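Home | Tickets | Demo Floor | Knowledge Base
Search tickets Go

Ticket 883 – Open day demo, bowl sorting station
Opened by: Esther Masanja
Assigned to: Mutua Obura
Status: Monitoring

Visitors get the bowl task on the white table, sorted by color. During the morning run the Kerno session log showed late frames on the right-hand stream. Left hand and head streams clean.

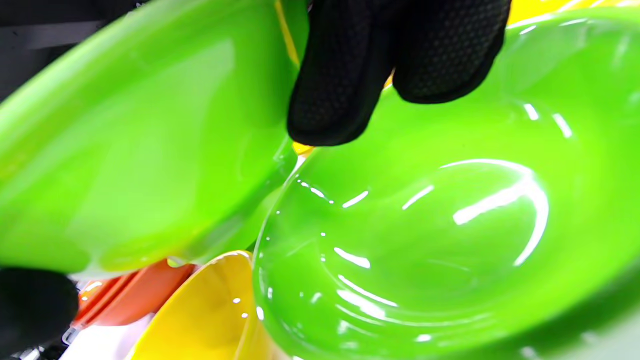
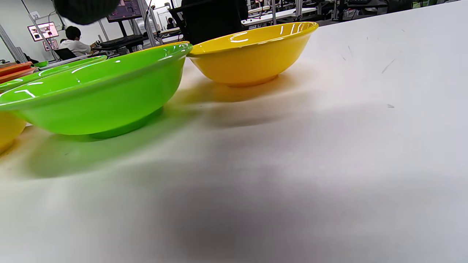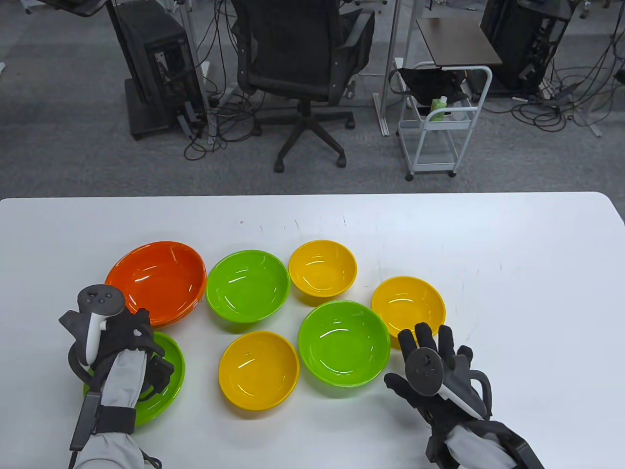
Demo station, open day. Hand-held gripper views first and second, head view third.

Log

Obura: Pulled the session. 28 late frames out of 2000, all right hand. Limit for a demo is 50, so the run stands.

Masanja: Visitors saw the preview window stutter. Two of them asked about it. Can we fix it before the afternoon group?

Obura: Restarted the Kerno recorder only. No change. Right-hand receiver was on the same hub as the preview display – moved it to its own port.

Owino: Ran a short test after the move, same bowls. No late frames. Preview smooth on my side.

Obura: Also lowered the preview rate. Recording rate unchanged. Do not put the receiver back on the shared hub.

Masanja: Afternoon group is in. Will report after the last slot.

Open item: spare hub for the June visit kit was never returned. Brannigan to check stores.

Contact: Kariuki demo support desk | Back to top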